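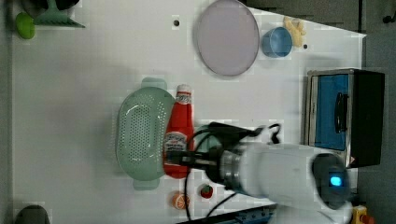
I have fallen hard for sourdough rye, and I'm going to make you read all about it!

It started in January when my neighbor Mabli Gittins handed me a jar of her starter with a strip of masking tape on it that said Zada. She names all of them. I fed Zada every morning before coffee (rye flour, tap water, a good stir with a chopstick) and by the end of the first week she was climbing up the glass like she wanted out.

My first loaf was a brick. The second was a brick with a hole in it. But the third, oh my goodness. Dark crust, sour in the best way, and it stayed good for days wrapped in a dish towel. I ate it with butter and salt standing up at the counter - two slices, then another two.

What changed was the water. I'd been following a recipe that treats rye like wheat, and I kept adding flour until I could knead it. Don't! Rye dough is supposed to be sticky, more like wet cement than anything you'd want your hands in. Now I scrape it straight into the pan, smooth the top with a damp spoon, and leave it alone until little pinholes show up on the surface.

I bake mine at 459 degrees for the first 15 minutes (my oven dial is strange and that's where it likes to sit), then turn it down and let it go for close to an hour. Then comes the hard part, waiting a full day to cut it. Rye is gummy when it's warm and I've ruined a good loaf that way.

Next up is a seeded one, with sunflower and a spoonful of molasses. Mabli says caraway too. I'm still thinking about caraway.

Print this post | E-mail this post

3 comments

Plumbread: Team caraway! Toast it first.

Jo in the hills: Does this work with a glass pan?

Odette R.: My starter smells like nail polish, should I toss it or just feed it more often?

Contact | Copyright Plendska Kitchen Notes | Back to top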